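Print this page | E-mail this page
Home > Manuals > Plistia Teach > Section 4 > Recording demonstrations

4.3 Recording a pick-and-hold demonstration by remote control

This section covers recording in the simulator with the Skevanitz hand controller. To record by guiding a physical arm by hand, go to 4.5. The project must already contain an arm, a gripper and at least one graspable object (see 3.2).

Before you start

1. Open the project and select Teach > Remote. The controller light changes from amber to green when the link is up.

2. Set Step Rate to 90. All demonstrations in one set must use the same rate. Sets with mixed rates are rejected on export.

3. Set Buffer to 1024 or higher. If the buffer fills during a recording, the oldest steps are dropped and the demonstration is marked Partial.

4. Under Views, turn on the wrist view and both outside views. Views cannot be added to a demonstration after it has been saved.

5. Under Scene, turn off Floor and Walls if the task does not use them. The arm and object are then drawn against a plain background. Leave Collision on.

NOTE: Turning off Floor hides the floor only. With Collision on, the arm still stops at floor height.

Recording the grasp

6. Hold the deadman switch on the controller halfway in. The arm follows the controller only while the switch is held. Releasing it, or squeezing it fully, stops the arm.

7. Move the gripper over the object with the fingers open. Use the outside views for the approach and change to the wrist view for the last part of the descent.

8. Turn the controller until the fingers line up with two opposite sides of the object. Do not correct the angle after contact.

9. Close the fingers with the thumb wheel. Stop when the Contact field shows both sides. For soft objects, set Grip Limit to 87 before closing. A higher setting lets the fingers sink into the surface, and the exported force values will be of no use.

10. Raise the object until it is clear of anything it could touch. Keep the controller still until the Hold field turns green.

11. Check the grasp in all three views before you save.

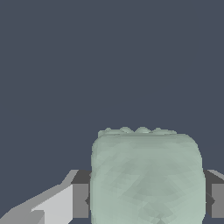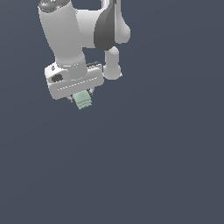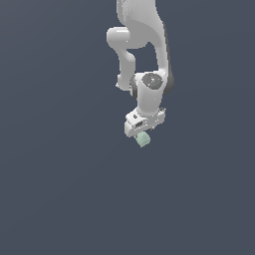
Green object held in the gripper.

Iolanda Fontes commented on this section that step 10 cost her most of a Wednesday: her Hold field never turned green, and the cause was a tremor filter left at its factory setting. She asks that the filter be mentioned before the hold and adds that on a Mnguni desk mount the Medium setting was enough. She would also like the manual to say plainly that a tilted grasp can be kept, as she had been deleting hers.

The filter is under Controller > Motion > Smoothing. Start with Medium. High adds a delay that operators tend to overcorrect for on the approach.

A tilted grasp may be kept if the Contact field shows both sides and the object does not turn during the hold. Discard it if the next task in the chain places the object flat.

Saving and labeling

12. Press Save. Enter the task name exactly as it appears in the task list, including capitals.

13. Mark the demonstration Good, Usable or Discard. Discarded demonstrations stay on the disk but are left out of training.

14. Press Reset Scene. The object returns to a new start position within the range set in 3.4. Do not move it by hand between demonstrations.

15. Repeat steps 6 to 14 until the set is complete. Vary the approach direction. A set recorded from a single direction trains poorly when the object is rotated.

CAUTION: Do not play a simulated demonstration on a physical arm without running Check Limits first. The simulator permits joint speeds that the arm may not reach safely. Keep all persons outside the guarded area during the first playback.

If something goes wrong

Arm does not follow the controller: the deadman switch is released or fully squeezed. Return it to halfway.

Arm jumps when the switch is pressed: Clutch Offset is off. Turn it on and repeat the demonstration.

Contact shows one side only: open the fingers, raise the gripper, center it and descend again. Do not push the object sideways to center it.

Error 2383: the export tool found a view missing from one or more demonstrations. Open the set, sort by Views, and remove or record again the ones listed in red.

Export stops at the last file: the set is being written to a Funix network drive with file locking on. Export to a local folder and copy it over.

For replaying a saved set at reduced speed, see 4.4.

< Previous | Contents | Next >
Print this page | E-mail this page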